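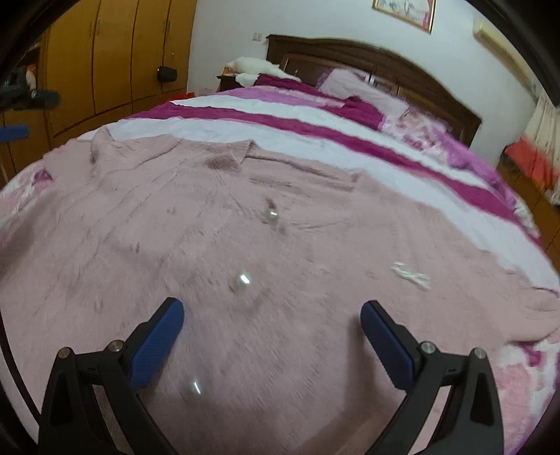 Slide 1. Garment on the bed, buttons up, both fingers open.

Good evening, everybody. My name is Ita Hanrahan and I'm speaking for the Masex team. There are four of us: me, Mohsin Afridi, Atif Rana and Alvar Forsberg. Etornam Owusu is our advisor and he is in the second row if you want to ask him the hard questions.

Our project is folding clothes and bedding. That is the whole topic. I have twelve minutes, so I will go through why we picked it, how we collected our demonstrations, what went wrong, and what we want to do before the final in May.

[Pause. Check that the microphone is on.]

Why folding. Last year's team did block stacking and did it well. Blocks keep their shape. When you let go of a block you know where it is. With cloth you pull on one corner and the rest of it changes too. Mohsin wanted something that would still be hard in the spring, and the rest of us agreed without thinking much about it.

We also wanted to work in a real bedroom and not on a lab table. The lab table is gray and has nothing on it. A bedroom has patterned bedding, pillows, a wardrobe, a curtain. If the policy only works on a gray table then we have not done much.

How we collect. We do it by hand. One of us holds the gripper and does the fold the way the robot would have to do it, with two fingers and no cheating with the palm. The recording goes to the laptop. Each full fold is one episode. Masex has 700 episodes as of 2018-12-11, and 62 of those are set aside for testing. We don't train on the 62.

Point at slide 1 again here. Go back if needed.

Three things to look at on this one. The collar, which stands up in a little point. The buttons, which are shiny like pearls and give a bright glint. And the pads on the fingers, which are blue with fine ridges. Alvar picked blue so we could find the fingertips easily against black plastic. We tried smooth pads first and the knit slid out of them on thin edges.

The glint matters more than we expected. Our first edge finder treated bright spots as edges, so it wanted to grab at buttons. Atif fixed that by training on more episodes with the buttons facing up, and also a few with them facing down.

[Next slide.]

Now the labels. Every episode gets a label for start, first grasp, first fold, second fold, release. We use a tool called Julow that Atif wrote over the summer. It is slow to load but it works. One person labels and a different person checks. If they disagree by more than 5 frames on the grasp, the episode goes back on the pile. Most of the arguments on this team have been over what counts as a grasp.

[Next slide.] 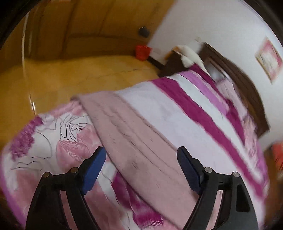
Slide 4. Open jaws over the pink blanket, striped blanket to the right.

Same bed, different angle. I put this one in to talk about blur. The fingers are fairly sharp, but look at the edges of the magenta stripes and the headboard. They smear. When you move a gripper by hand you move it faster than you think you do.

We had a rule to go slow and we all broke it. So now there is a metronome on the phone – Mohsin's idea – and you move from one position to the next in time with it. It is annoying to listen to for an afternoon. The blur dropped enough that we kept it.

The other thing is color. The blanket is dusty pink and it lies on roses that are also partly pink. A person sees the fold lines and the fuzzy surface and has no trouble. Our first model, which we called Sandhu, went mostly by color and lost the edge of the blanket wherever it crossed a pink patch in the print. The second model, Vemolance, uses a larger image and does better on this bedding. It is still weak on pink over pink. I would not want to claim more than that tonight.

[If short on time, skip to results.]

Results. We ran seven trials on the arm in the lab with a folded blanket. Vemolance finished 5 of them. In the two it missed, it closed on air next to the edge and carried on as if it had the cloth. So the next job is a check after each grasp.

We have not run shirts or anything with a collar on the arm yet. Please don't ask me for a number on that.

Before May:
Grasp check, Alvar.
More episodes with patterned bedding, everybody.
Faster loading in Julow, Atif.
Written report, me and Mohsin.

Thank Etornam for the lab hours and for reading our drafts. Thank the school for the second laptop.

Questions. Leave slide 4 up. Mohsin takes anything on training, Alvar takes hardware.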